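Keeping bananas in a woven basket

Applies to: open woven baskets, household quantities, room temperature storage.

Bananas bruise at contact points and ripen unevenly when air can't move under them. An open weave helps with the second problem. The first depends on how the basket is loaded.

What you need

- One open basket with a firm rim. The Brenholm small and the Beteo rectangular are both suitable. Avoid baskets with a plastic liner.
- A dry cotton cloth.
- A flat, light-coloured work surface, wiped down.
- Scissors, if the bananas are still joined.

Preparing the basket

1. Turn the basket upside down and tap the base to clear loose fibres and crumbs.
2. Run a cloth over the inside walls. Trim any broken strand flush with the weave. A sharp end will mark a ripe peel.
3. Leave the basket to air for 2 hours if it has been washed. Do not put it in the oven or on a heater.
4. Fold the cloth once and lay it in the base if the weave is coarse. On a fine weave, leave it out.

Sorting

Set the fruit out on the work surface beside the basket. Separate by colour: green at the stem, full yellow, and spotted. Green fruit goes in first, spotted fruit last. Anything with split skin should be eaten or frozen the same day.

Loading

1. Pick up each banana at the middle of the curve. Lifting by the stem can tear the neck.
2. Lower it over the rim and set it down before letting go.
3. Place the outer curve against the basket wall where there is room.
4. Stop at one layer. A second layer doubles the weight on the contact points.

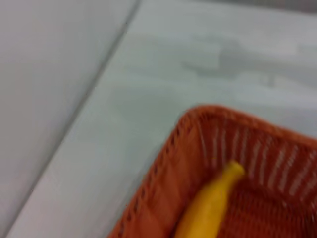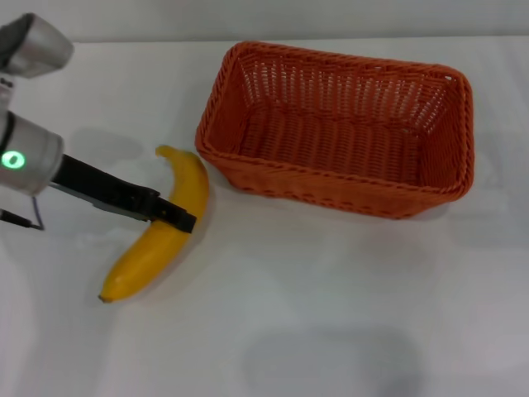 Placement

Keep the basket out of direct sun and at least 140 mm from a kettle or toaster. The range of 13 to 20 degrees suits most varieties; below that the peel turns grey, although the flesh is usually fine. Apples and avocados should be stored elsewhere unless faster ripening is wanted.

Maintenance

Check the fruit daily and rotate it a quarter turn. Empty the basket and wipe it out every 7 days. Dyed baskets, including the coloured Ladefoged range, should be wiped with a barely damp cloth only, as soaking can lift the colour.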